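首页 目录 最近更改 随机条目 帮助

Geltulel机械臂工作台

Geltulel是一个在共享工坊内自行搭建的机械臂项目,用于练习小型电气件的抓取与摆放。项目设在Bresia工坊,由工坊成员利用业余时间装配和调试,8月开始搭建,所用零件多数来自拆机件和零散采购。 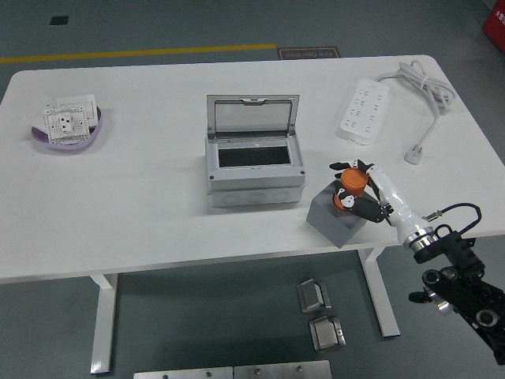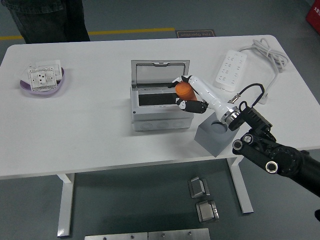 白色桌面上的灰色配电盒与多指机械手,手中为橙色圆柱形物体。

桌面的布置意见不一。Tenitz在项目留言页上写道,配电盒应当用夹具固定,否则每次碰撞之后都要重新标定,前面测得的数据也就作废了。维护者的答复是暂不固定,先记录盒体受力后的偏移量,再决定夹具的形式。这一讨论至条目编写时仍未结束。

结构

机械臂末端装有多指手,手指为黑白两色,前臂外壳为白色,腕部有一圈镀铬色的环。线缆从腕部上方绕过,接入一个银色小接头。早期版本把线缆贴着前臂捆扎,腕部转到极限位置时会被拉紧,后来改为留出余量的走法。

控制程序运行在一台旧台式机上,动作以路点形式保存,每个动作最多54个路点。工坊另写有一个名为Aitken的小工具,用来回放和裁剪路点,可以单独使用。

练习内容

常用物件包括开关面板、插座、灰色方块和带透明翻盖的配电盒。面板类物件放在浅口的淡紫色托盘里,盒盖在练习前由人打开。基本练习是抓起橙色圆柱形物体,移到指定位置上方,停顿2秒后松开;一组练习做20次,中途出错不补做。

方块用作高度参照。手指闭合的力度按物件分别设定,改动须写入工坊的记录本,并注明改动前的数值。

已知问题

手指长时间握持后定位会漂移,连续工作约900秒后较为明显,目前的办法是停机归零。透明盒盖反光,深度相机在盖子附近常给出空值,程序对这一区域改用预设高度。拇指关节的固定螺丝容易松动,尚未找到合适的替换件。

参见:路点回放、工坊设备列表、末端执行器

分类:自制机器人 | 共享工坊项目 | 机械臂 | 待补充来源的条目

本页最后编辑于21/12/6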